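Brerkard Flat Mop and Bucket Set: Review After Two Months

Posted February 2026 in Floor Care

Most of the ground floor at our place is glossy white tile. It came with the house, and I would not have picked it. It shows footprints, hair, dried drips and every streak a mop leaves behind. I had been using an ordinary string mop and going over everything again with a towel, so I bought the Brerkard set mainly to get rid of the towel step.

The set has a flat mop head, a three-piece handle, two washable pads and a bucket with two slots. You push the head down through one slot to rinse the pad and pull it up through the other to squeeze it out. I paid 70 dollars for it at the Prakbridge home store. Refill pads are sold in pairs.

Putting it together took a few minutes. The handle sections screw into each other and the head clicks on at the bottom. The top section worked itself loose twice in the first week. I took it apart, wiped the threads and tightened it again, and it has stayed put since then. The instructions are a single folded sheet with small drawings, and they leave out how to take the squeeze insert out of the bucket for cleaning. You press in the two tabs under the rim and lift.

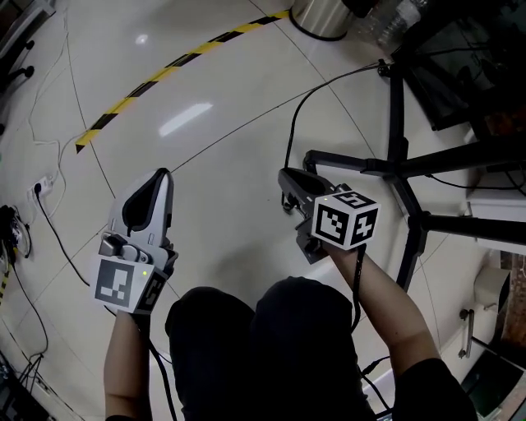 Streaks were my main concern, and on that point the mop does well if the pad is squeezed twice. After one squeeze it is still too wet for shiny tile and leaves a dull film you can see when the sun is low. After two it leaves a thin layer of water that dries fast. I use warm water with a small splash of Cernness floor cleaner, less than the label calls for. At the full dose the floor felt tacky under socks.

Grout is another matter. The pad rides over the top of the lines and barely touches the dirt in them. I still do those with a brush every few weeks. A string mop was a little better here, though it also pushed dirty water into the grout.

The head swivels flat enough to get under the sofa and the hall cabinet. Corners are fine. Around the base of the toilet it is clumsy, and I finish that part with a cloth.

Our floor is 400 square feet of tile, and I change the water once, halfway through. The bucket is small, so the dirty water gets dark quickly. It has a carry handle but no wheels and no drain plug. Tipping it into the sink is awkward with the insert in place, and the lip drips down the outside.

The pads have gone through the washing machine every week. One has started to fray along a short edge. Both still grip the head. Don't use fabric softener on them, as mine stopped soaking up water until I had washed it twice more without.

I also tried the Eshun spray mop before this one. It is lighter and quicker to get out for a single spill, but it has no way to rinse the pad, so by the second room it was spreading dirt around. I kept it for the kitchen.

Good: no streaks when squeezed twice, low head, washable pads.
Bad: small bucket, no drain, weak on grout, handle may need retightening.

Rating: 4 out of 5. I would buy it again for smooth tile. For rough stone or wide grout lines I would look at something with bristles.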